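## Bench two: the two-arm zipper build

The two-arm build on bench two has moved on from blocks and cups to a soft bag. Members who have been following the Gito arms since January will know that rigid objects were going well enough by the end of autumn. The bag is a different sort of job. It sags when it's touched, the handles flop over the zippers, and there is more than one zipper to choose from.

The bag is a cream duffel with a long zipper along the top, another across the body and a pocket on the front. We wanted pale fabric because the overhead lights in the Flunwood workshop wash out anything glossy, and we wanted to find out early how bad the problem would be. It is fairly bad. The handles have a sheen to them and the depth readings jump whenever an arm gets near one.

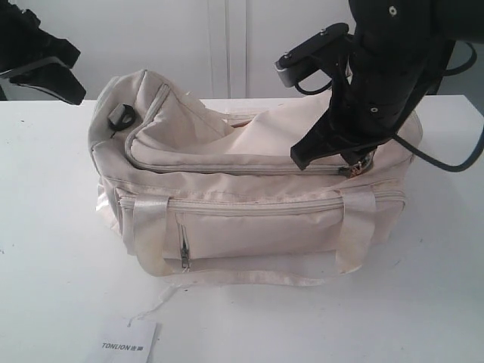 One reader wrote in after the last issue to say a zipper is the wrong place to start with fabric, and that folding a tea towel would teach the arms more for less grief. The same reader asked whether we had thought of tying a loop of cord to the pull so the fingers have something to hook.

We have, and we decided against the cord for now. It would get the zipper open, but the point of the build is to handle a bag as it comes from the shop. Tea towels are on the list for winter.

The present method is simple to describe. One arm holds the fabric down near the end of the zipper and the other takes the pull and draws it along. Both arms run from the same controller, a Clamero board that one of our members rebuilt after the first one cooked its regulator. Each run is started by hand and stopped by hand with the foot switch. Please leave the foot switch where it is, taped to the floor on the left side of the bench.

We have logged 373 runs so far. Most of the failures come from the grip slipping off the pull, and the next most common is the holding arm pressing in the wrong spot, so the fabric bunches and the slider jams.

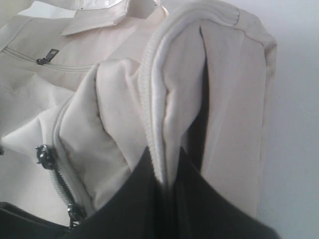 The wrist cameras have helped with the second problem. They were added over two evenings, and the mounts were printed on the Ofori in the back room at 12 per cent infill, which is too light. One has cracked already. New ones will be printed solid. If you need the Ofori on Saturday morning, check the sheet on the door first, as the job is booked for both sides of morning tea.

Cable routing is still rough. The cable ties are temporary and will be replaced with proper clips when the order comes in. Until then, anyone moving the arms should go slowly through the full range and watch for snags at the wrist. The speed limit in software is set to 19 per cent and should stay there while people are working nearby. 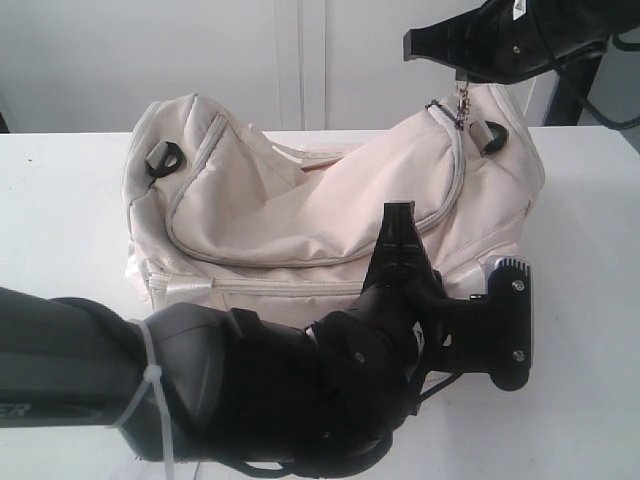 *Bench two: both arms at the bag, one at the zipper pull and the other low on the front.*

Parts to date have come to $31 over what was set aside, nearly all of it fasteners and spare fingertips. We are after offcuts of thin rubber sheet for grip tests, any colour, and a second bag in a darker fabric if you have one you no longer use. Leave them in the tub under bench two with a note saying what they are for.

The build runs on weeknights from 7 pm. You don't need to have used the arms before, but you do need to have done the workshop induction and to wear closed shoes.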